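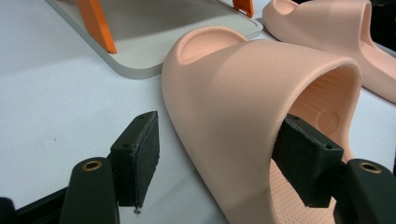

5 août 2018

Vite, avant de dormir, sinon j'oublie tout. Journée de tri. L'entrée, les chaussures, le placard du couloir — enfin. Ça traînait depuis mars, depuis que j'ai posé mes cartons ici en disant « je range la semaine prochaine ». Ben voyons.

Commencé à 7 heures, avant la chaleur. Tout sorti dans le couloir. Un tas énorme, plus moyen d'aller à la cuisine sans enjamber. Les bottes de rando, semelle qui se décolle. Les ballerines noires du mariage, portées une fois, ampoules pendant dix jours. Poubelle ? Non, don. Enfin sac don, on verra si j'ai le courage de le descendre.

Les claquettes roses, je les garde. Rose pêche, saumon, je sais jamais comment dire. Tout d'un bloc, pas une couture, ça se rince sous le robinet et c'est reparti. Maman les trouve affreuses, elle dit que j'ai l'air de sortir de la piscine. M'en fiche. Avec la grosse bride large je les enfile sans me baisser, et le matin c'est tout ce que je demande. Les petits picots de la semelle par contre, ça retient la poussière, faut y aller à la brosse à dents. Noté : acheter une brosse à dents exprès, pas reprendre la mienne comme l'autre fois.

Lumturie est passée vers midi avec des abricots. Trop mûrs, mangés debout au-dessus de l'évier, du jus jusqu'aux coudes. Elle a essayé les bottines grises, elles lui vont, elle est repartie avec. Une paire de moins ! Elle veut aussi la veste en jean mais là j'ai dit non. Peut-être à la rentrée. Elle part chez Cortés en septembre, contrat de 4 mois, elle a l'air contente et morte de trouille en mêmetemps. On a parlé de ça longtemps, assises par terre au milieu des chaussures, et forcément j'ai pris du retard.

Après-midi moins glorieux. Monté l'étagère Lasumeo toute seule. Notice incompréhensible, une vis en trop à la fin — pas rassurant. Elle penche un peu à gauche, j'ai mis un carton plié dessous. En haut les trucs d'hiver, en bas ce que je mets tous les jours, claquettes devant. Les baskets blanches sont au lavage, 30 degrés, je croise les doigts.

Retrouvé au fond du placard : un parapluie cassé, la clé de l'ancienne cave, une chaussette de ski orpheline, le ticket du pressing que j'ai cherché partout. Le manteau doit y être encore. Appeler demain sans fautes.

Mal au dos. Pas touché au linge, pas répondu au mail d'Arkbridge non plus. Demain. Fenêtre grande ouverte et toujours pas un souffle d'air. Mangé du pain et le reste des abricots, la flemme de cuisiner.

Demain : pressing, brosse à dents, descendre le sac, mail. Dans cet ordre si possible. Dodo.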